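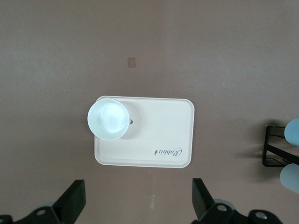

Blick der Handgelenkkamera, Schale auf dem Tablett

Frage: Greifer schiebt die Schale weg, statt sie zu fassen – Kamera am Handgelenk oder lieber oben drüber?

Gestellt am 1. Mai 2024 von loetfinger in Eigenbau & Werkstatt

Hallo zusammen,

ich lese hier schon eine ganze Weile still mit und habe mir aus euren Beiträgen bestimmt die halbe Verkabelung zusammengesucht, also erst einmal ein dickes Dankeschön! Jetzt komme ich aber allein nicht weiter.

Ich baue in unserer offenen Werkstatt an einem Tischarm mit Zweifingergreifer. Die Servos sind von Stenix, die Steuerplatine ist eine Ciobanu (die ältere, noch mit dem Schraubklemmenblock), und die Kamera sitzt klein und fest am Handgelenk und schaut zwischen den beiden Fingern hindurch nach unten. Aufgabe soll sein: runde Schale vom Tablett nehmen und ins Gestell daneben stellen. Klingt nach nichts, ich weiß.

Mein Problem ist zweierlei. Erstens findet die Kantenerkennung den Schalenrand nur manchmal. Weiße Schale, cremeweißes Tablett, Licht von oben – da verschwimmt für die Software offenbar alles, und auf der rechten Seite nimmt sie gern den Schatten für den Rand. Zweitens habe ich mir am Anfang einfach die Tablettmitte als Bezugspunkt genommen, und die Schale steht ja in der Ecke und ragt links sogar über das Tablett hinaus. Der linke Finger kommt also über dem Tisch herunter und der rechte über dem Tablett, und dann schiebt er mir das gute Stück einfach vor sich her.

Die Kamera läuft mit fester Belichtung, Wert 200, und ich habe den Arm inzwischen bestimmt 22 Mal neu eingemessen. Jedes Mal ist es hinterher ein bisschen anders falsch. Würdet ihr die Kamera vom Handgelenk nehmen und an einen Galgen über den Tisch hängen? Oder liegt es doch am Licht? Ich würde ungern alles wieder abschrauben, die Halter haben mich zwei Wochenenden gekostet.

Liebe Grüße und schon einmal danke fürs Lesen bis hierher!

3 Antworten

Antwort von kabelbinder_sued (als hilfreich markiert)

Hallo und willkommen bei den Schreibenden! Lass die Kamera bitte, wo sie ist. Du hast beide Fingerspitzen im Bild, und das ist für das letzte Stück des Weges viel wert. Bei mir hing die Kamera anfangs an einem Galgen, und sobald der Arm über der Tasse stand, habe ich nur noch Arm gesehen.

Ich würde in dieser Reihenfolge vorgehen:

Zuerst das Licht. Deine Lampe weiter zur Seite und etwas Durchscheinendes davor, bei mir klebt da schlichtes Backpapier an einem Drahtrahmen (Abstand halten, wenn die Lampe warm wird). Danach die Belichtung herunter, bis das Innere der Schale nicht mehr so leuchtet. Eine Zahl kann ich dir nicht nennen, das hängt zu sehr an deiner Kamera.

Dann das Tablett aus der Rechnung werfen. Such nur nach einer Ellipse in der passenden Größe und nimm deren Mittelpunkt. Alles Gerade darf weg, also Tablettkante und Gestell. Der dunkelblaue Schriftzug kann ebenfalls stören, wenn du mit niedriger Schwelle arbeitest. Bei mir hat einmal ein Aufdruck auf einem Karton einen ganzen Abend gefressen, deshalb decke ich so etwas zum Testen mit einem Streifen hellem Klebeband ab.

Und dann zum Greifen selbst: Überleg dir, ob du die Schale wirklich von außen umfassen willst. Ich bin bei meinen Müslischalen dazu übergegangen, nur den Rand zu nehmen, ein Finger innen, einer außen. Dafür fährt man einen Punkt auf dem Kreis an und dreht das Handgelenk quer zum Rand. Such dir eine Seite aus, an der darunter wenig im Weg ist; links, wo sie übersteht, hast du Luft bis zur Tischplatte. Ein Stück Schrumpfschlauch über den Fingerspitzen hilft gegen Rutschen. Fang langsam an und leg ein Handtuch unter, ich habe eine Schale auf dem Gewissen.

Das ständige Neueinmessen würde ich erst einmal sein lassen. Wenn der Fehler jedes Mal anders ausfällt, wackelt vermutlich etwas. Zieh die Schrauben an beiden Fingerhaltern nach und schau dann weiter.

Antwort von werkbank7

Pestora nehmen, da ist die Ellipsensuche schon drin. Läuft bei mir ab Version 2. Mit der Ciobanu redet es über seriell, Baudrate musst du von Hand eintragen.

Antwort von spaetschicht

Ich würde ja einfach ein dunkles Tablett nehmen. Oder eine farbige Schale, bei Pornska im Restekorb habe ich im Juli eine knallrote mitgenommen, die findet meine Kamera sogar im Halbdunkel. Löst natürlich nicht die Sache mit der Ecke, aber man freut sich doch, wenn überhaupt mal etwas klappt!

Kommentar von loetfinger zur ersten Antwort

Tausend Dank für die Mühe! Rechter Fingerhalter: eine Schraube ließ sich noch fast eine halbe Umdrehung anziehen, das ist mir jetzt ein bisschen peinlich. Das Backpapier kommt morgen dran. Den Randgriff traue ich mir noch nicht ganz zu – wie weit lässt du den inneren Finger hinunter, bevor du zumachst?

Kommentar von kabelbinder_sued

Knapp zwei Fingerbreit unter den Rand, bei flachen Schalen weniger. Du merkst es am Servostrom, wenn er unten aufsitzt. Schreib gern, wie es läuft!

Frage 988 mal angesehen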